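Report of a visit to the Plelier shared office building

Prepared by Iona Carnegie for the Library Accommodation Group

Members of the group visited the Plelier building in March, at the invitation of its manager, Greer Tennant. The purpose was to see how a former grain store had been converted into shared offices, and to consider what might be of use in the refurbishment of our own upper floors. Archie Baxter and Torquil Urquhart also attended.

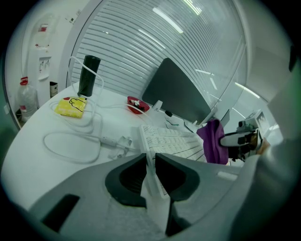
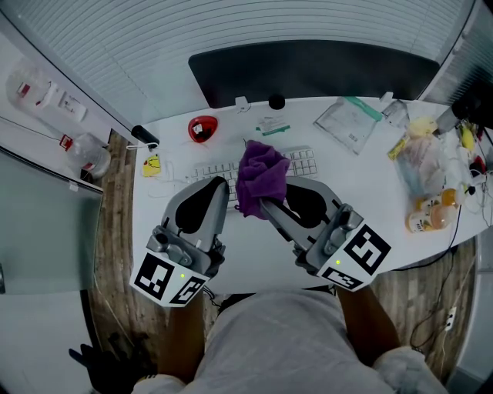
At the white desks, Plelier visit.

The visit began at 10 with a short talk in the entrance hall. Ms Tennant explained that the building has 1,751 square metres of usable floor and that almost 200 people hold a pass. Passes are sold by the month. Small firms may take a fixed desk, while others use whichever place is free when they arrive.

Noise was the matter of most interest to our party. The original timber floors carried footsteps badly, and the first tenants complained. The architects, Botow, laid a second floor over the old boards on the upper levels and left the ground floor as it was. Mr Urquhart asked whether the added height had caused difficulty at the doors. It had – two thresholds were rebuilt, and the short ramp by the rear stair dates from that work.

Heating is supplied by a Flama boiler in the yard. Ms Tennant said that the south side is comfortable throughout the winter but that the north corridor is slow to warm in the mornings. Tenants there have been offered a reduced rent until the windows are replaced.

The group then saw the meeting rooms. These are booked through a paper diary at reception, an online system having been given up after its first year. Mr Baxter considered the diary well suited to a building of this size, although he doubted that it would serve our branches, where bookings are often made from elsewhere.

Lunch was taken in the Chin canteen on the ground floor. The canteen is open to the public and its takings meet part of the cost of cleaning. The kitchen is small, and hot food ends at 2.

The following points were noted for discussion:

Floor treatment on the upper levels, with costs to be requested from Botow.
Monthly passes for the study rooms.
Public access to a canteen outside library hours.
Lighting on the rear stair, which members found poor.

The group wishes to record its thanks to Ms Tennant and her staff. Rory Kinnear will arrange a return visit for members who were unable to attend, and names should be given to him by the end of the month.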